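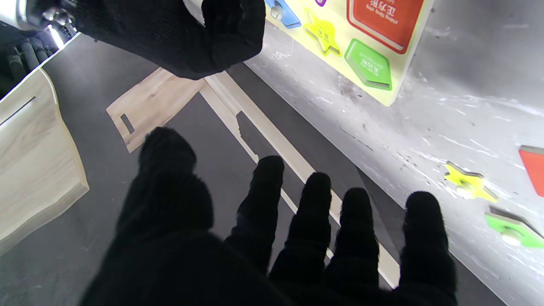
Should I rotate two pairs of running shoes for my first half?

Adaeze Obi
1 May 2018

Hi everyone! I've just signed up for the Vukthorpe Half and I'm so excited I could burst. I started running in February and I'm up to 30 miles a week, all of it in one pair of Tandermont trainers. They've done 462 miles (I log everything, even the runs I'd like to forget) and my shins have started to feel a bit beaten up by the weekend.

My running club is split. Half of them say keep going until the shoes fall apart, and the others say buy two new pairs and swap between them. I love the Tandermonts but I've also tried on a Giltinside model that felt so bouncy I wanted to run out of the store in it! It has a lower heel than I'm used to. Would it be silly to have both? I'm on pavement most days, with one gravel path by the river.

Ibrahim Fashola

Not silly at all, I've rotated for years and I love it. At 462 miles I'd retire the old ones to dog walks. Foam goes flat before the rubber looks worn, so the tread can fool you. Get the same Tandermonts again for your long run, and use the Giltinsides for one short run a week to start. That lower heel will make your calves work harder — go easy and give them a few weeks before you try anything fast. And if the shins still hurt on rest days, please see a physio, whatever is on your feet.
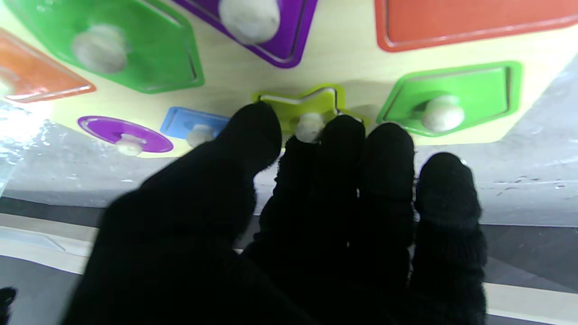
How many runs should I do in a pair before I race in it?

Four or five, with at least one of them close to ten miles. That's enough to find out where it rubs and whether the laces need moving up a hole. Wear your race socks too! I once wore thick winter socks for all my training and thin ones on the day, and my heels slid around from mile two.

Write the date you started each pair on the inside of the tongue in marker. I've got 73 old race bibs in a drawer and no memory at all of which shoes went with which, and I kind of wish I did. Have a great race, Adaeze, the river section is gorgeous early in the morning.

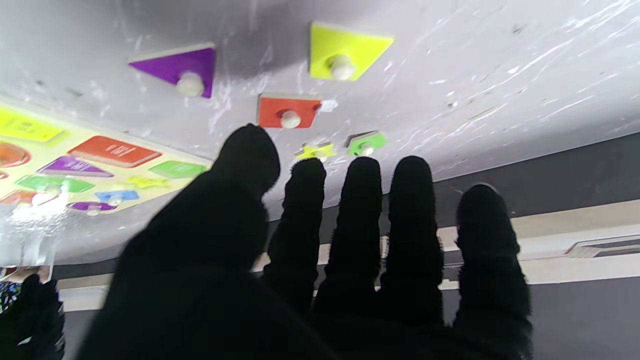 Eze

I only ever use one pair and I'm fine. Just buy whatever's on sale. But yes, replace the old ones. Oh, and go up half a size if your toes touch the front going downhill, mine did and I lost a nail.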